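By Marcelino Miranda
2026-06-19
3 min read

Thread: Do wrinkle release sprays do anything at all?

marcelino_m
I bought the Ilano spray in May after my sister swore by it. Used it on 10 shirts so far. My verdict is that it's scented water at $9 a bottle. The label says "relaxes fibers." So does my shower. Has anyone seen a real difference, side by side, same shirt?

parncombe_pete
It works for me on knits. You have to tug the fabric while it's damp, which the label mentions in tiny print.

marcelino_m
Then the tugging is doing the work. Try it with tap water and get back to me.

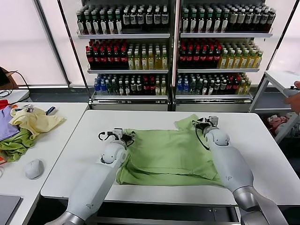
dottie30
Cotton is where all of these fall apart, if you ask me. I've tried Ilano and the Didetti one and neither touched a hard crease on a woven shirt. A light green shirt spread out on a table with creases running diagonally across the middle is my whole laundry pile, and I don't believe a few squirts will fix that. Get an iron. Mine is an old Ibarra and it takes 30 seconds to heat up.

parncombe_pete
Disagree. You don't own an iron when you travel. I've worn sprayed shirts to plenty of meetings and no complaints.

dottie30
Who complains to your face about a wrinkled shirt?

quietcuff
The Didetti bottle claims "3000 happy customers." Happy compared to what? I'd like to see one of these companies test against plain water and print the result, good or bad.

parncombe_pete
Fine, I'll do half a shirt with water and half with Ilano this weekend. Same shirt, same hanger.

marcelino_m
Have somebody else judge it. You already know which half you want to win.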